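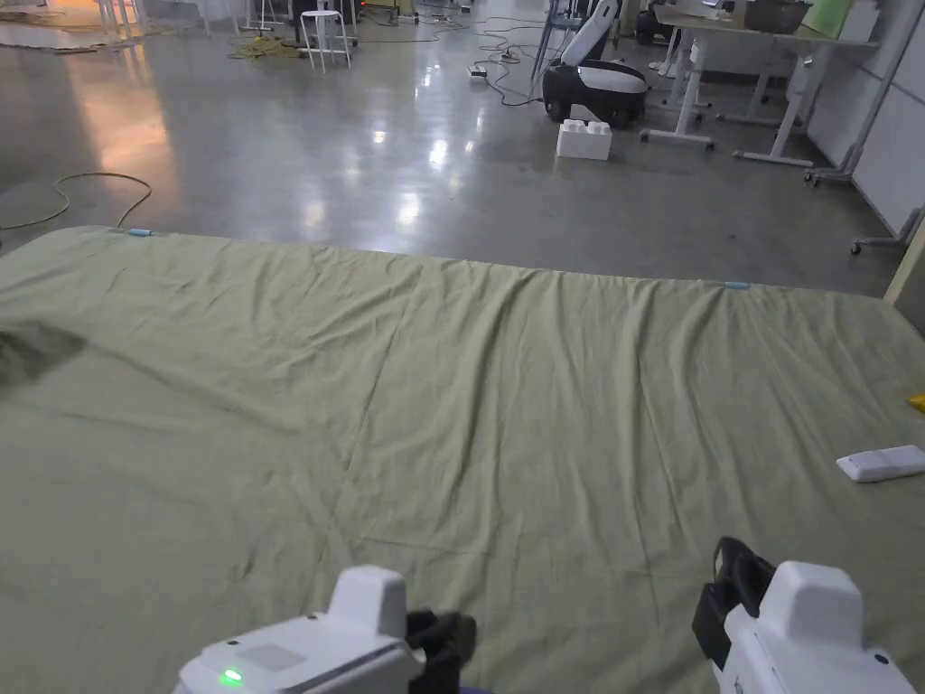
A green cloth with two clips on the floor at Jandham, and a pair of hand-held grippers above it.

Jandham opens its hall to the neighbors

July 26, 2023 — The robotics company Jandham held its second open day this week, and 134 visitors came to see how its staff teach machines to handle cloth. The first one, in January, had 86.

The visit was led by Yufang Su, who is responsible for the household project called Eretti. She explained that a person holds one gripper in each hand and does the housework with them, and the cameras on the tools record each movement. Her team wants to collect 600 such recordings before the autumn.

"Cloth is difficult because it never lies the same way two times," she said. "A cup is always a cup."

Most of the questions from the public were about the bed. Several visitors asked why small things are lying on it together with the cover. Su answered that in a real home the bed is also not empty.
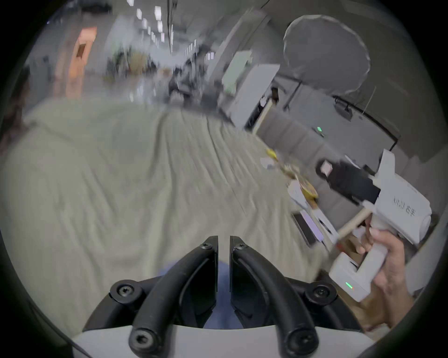 Schools will come next

Kaja Hunt teaches technical subjects at the Grokum school and brought 11 students. They stayed longer than was planned, and two of them asked about summer work.

"They expected a robot that walks and talks," said Hunt. "Then they saw how much of the job is done by hand — and this was more interesting for them."

Jandham will now offer a morning visit for schools. Teachers can write to the reception to reserve a place, and the visit is free of charge. Groups should not be larger than one class.
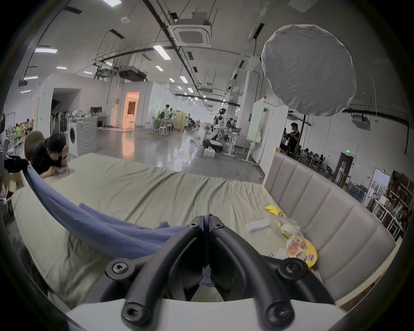

Work with cloth at the large bed, with the hall behind.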